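Wedeo Consultant Agreement: Frequently Asked Questions
Compiled by Amra Delić and Tomos Edwards
Last revised August 7, 2019

These answers cover the Wedeo consultant agreement and compensation plan, as they apply to people who have signed up or have been asked to sign up. Product questions are on a separate page. Section numbers refer to the current agreement.

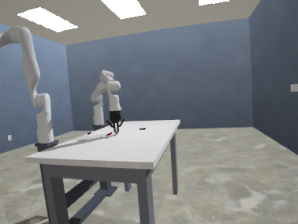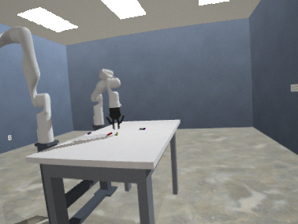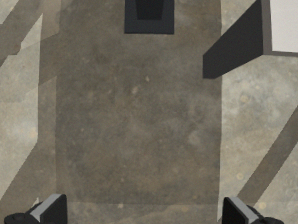

What am I buying when I enroll?

The enrollment fee pays for the right to order at consultant price. It does not include inventory. The Arkley starter case is sold separately and costs $256. Recruiters often quote the fee and the case as one figure, so ask for them as two lines.

Is the starter case required?

No. Section 3 lists it as optional. A consultant without one can place orders and sponsor others. The confusion comes from the Ifans bonus, a credit for new consultants that is paid only to those who bought the case at enrollment.

What does "active" mean?

A consultant is active in any month in which a qualifying order is placed. Orders from retail customers count if they are entered under the consultant's own number. Sales aids, samples and shipping do not count. An inactive consultant keeps the discount but receives no commission on team orders for that month.

How is team commission calculated?

It is a percentage of the wholesale orders placed by people below you. The plan does not check whether those products were later sold to anyone. If a team member orders stock and stores it in a closet, you are paid the same as if it had gone to customers. This is the main reason a sponsor may press for a large first order.

What is Penance?

Penance is the name consultants use for the reinstatement order. The agreement calls it a "catch-up purchase" (Section 9). A team leader who misses the monthly team target may make up the gap with a personal order and keep the title. The gap must be closed within seven days of the end of the month. There is no limit on how many times this can be done.

My sponsor said her check was $3,523. Is that profit?

A commission check is gross. To get to profit, subtract the following:
- personal orders placed to stay active or keep a title
- samples, printed material and prizes for the team
- mileage, room rental and event fees
- commission taken back on returned stock

Ask for the yearly total after these items. One month's check, December in particular, says little about the other months.

Can I return unsold products?

Yes, within the limits of Section 12. Stock must be unopened, in current packaging and bought directly from the company. The refund is the wholesale price less a handling charge and any bonus paid on the order. Returning stock ends the agreement. A person who sends back part of an order cannot stay on as a consultant.

What happens to my sponsor if I return stock?

The commission paid on the returned items is deducted from the sponsor's next check. A sponsor who advises against a return has a financial interest in that advice.

How long do I have to cancel?

The enrollment fee is refunded in full if written notice is sent within 24 hours of signing. After that the fee is not refundable. The stock return terms apply separately and are not affected by this deadline.

Do I need to report this income?

In general, yes. Consultants are independent contractors and no tax is withheld. Keep receipts for all purchases, including those made to meet a target. Questions about deductions should go to a tax preparer, not a team leader.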